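September 2019, Saturday

In on a weekend again. Tram was late, no breakfast, coffee from the servo which I regret. Thu already there with her shoes off under the desk, going through Friday's lot and throwing out the bad ones. Target for the set is 1113 keepers. We were at 1057 when I sat down. Maysoun wants it shipped to the Pruselholm people before she goes on leave and she's asked me twice now, nicely, so I know she's worried.

Toothbrush day. Worst object on the list in my opinion. Thin, light, rolls if you so much as breathe near it. Thịnh's rule is a new spot and a new angle every go, otherwise Odis learns one patch of table and nothing else. Fair enough, but it's my wrists on the controls. First hour I was all over the place -- coming in too steep, closing early, binned nearly everything. Then slowed right down and came in flat over the handle and it went better. Wrote that on the whiteboard for Vy so she doesnt have to find it out herself on Monday. 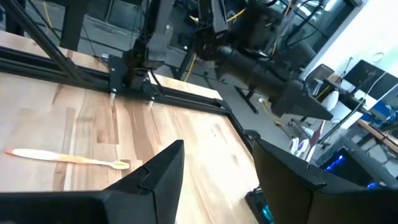 Wrist view, fingers open, toothbrush over on the left.

Argument with Thu over what counts as a keeper. I had one where the brush slipped, I got it back on the second try and put it down fine. She says bin it. I say keep it, the thing has to see somebody recover or it'll just sit there when it drops something. Rang Olumide, who was at his kid's soccer and could barely hear me. He said keep but tag it. So now theres a tag. Went back and found 2 more from last week that should of had it as well.

Lunch was half of Thu's noodles. Forgot to restart the recorder afterwards and did a whole beautiful run to nothing. Best one of the day too. Swore loudly.

Ended with 19 new keepers after her cull, so 1076. Thought it'd be more. Colour on the wrist stream looks a bit warm to me in the afternoon, ask Thịnh if he locked the white balance or if it's drifting.

To do -- charge the headset, email Maysoun the number, ring Mum back. Neck is stuffed. Home by six, toast for tea.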